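Sorting Small Items Out of a Mixed Bin: Project Report, Term 2

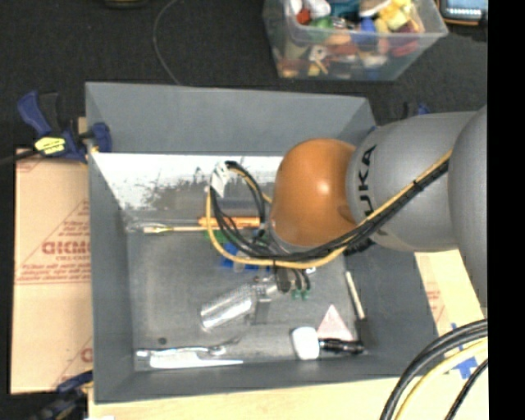
By Mei Mahmoud
Supervisor: Guðlaug Þrastardóttir
Oltcombe, July 2008

Aim. Find out what kinds of things slow people down when a bin of odds and ends has to be sorted. Tools, hardware, bits of plastic, all in together.

Bin is the big gray one with the sloping walls. Floor is worn, back wall has a white scuffed patch low down. Dark things get lost against gray, noted this early on. The dark disc near the front left is a good example, also the short dark gray piece under the silver cylinder. The orange handle you spot right away. Same with the green and blue.

Method. Items tipped in, sorter names a group (handle, stick, metal, other) and puts it in a tray. Timed with the Leneck timer. 139 trials, 66 of them with the lights dimmed. Trials 1 to 12 thrown out, wrong tray lables.

Results. Bright colors fastest in both lightings. Clear plastic worst by far, people went right past it. Thin tan stick type tools were okay unless something lay accross them. Shiny silver was mixed, fast in full light and slow in dim.

Problems. Groups overlap. Is a metal cylinder with a fitting on it one item or two? We said one. Emdale group said two so our numbers dont compare with theirs.

To do before October: lighter bin liner, redo the dim set, fix table 3.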